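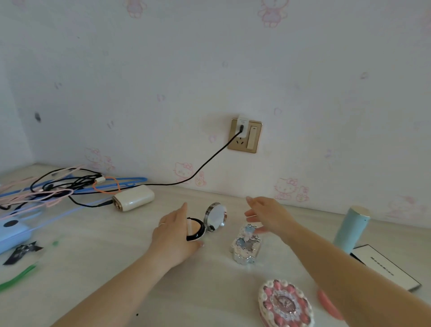 A reader in Jenwood wrote to tell me that people my age ought to be past throwing money at little pots of face stuff, and that a bar of soap and a brisk walk had done her perfectly well for decades. Fair enough! I love a brisk walk. But I've been chewing on her letter all week, and I think she's wrong about the money and a bit wrong about the pots.

I spend very little on the way I look. Last November I added it up (I was ill and bored) and the whole year came to 28 pounds, most of that on one cushion compact that I'd saved up for and then made last 7 months. My neighbours spend more than that on bird seed, and quite right too, they get a lot of pleasure out of the birds.

What bothers me is how quickly we sort other people's small treats into sensible and silly. Garden centre, sensible. Fishing tackle, very sensible, apparently, even when it's 397 pounds' worth and lives in the garage. Powder, ribbons, a trinket box, anything pink — silly, and you should have grown out of it by now. Who drew up that list? I'd like a word.

I grew up in Bendcombe, where getting ready to go out was half the evening. We'd have the radio on and share one mirror between two of us, elbows everywhere, and most weeks we only went as far as the chip shop. I remember those hours far better than anything that happened once we'd got there. I still like ten minutes at the desk before the day gets hold of me, putting my face on and choosing earrings that hardly anyone at work will notice.

There's a fair argument on the other side, mind you. Some of it is sold to us by making us feel rotten, and the adverts on the Aslow bus are dreadful for that. I won't defend a cream that promises to knock years off me. I'd just ask that we grumble at the advert and leave the woman on the bus alone with her lipstick.

So no, I shan't be switching to soap. It makes my chin flake, for one thing.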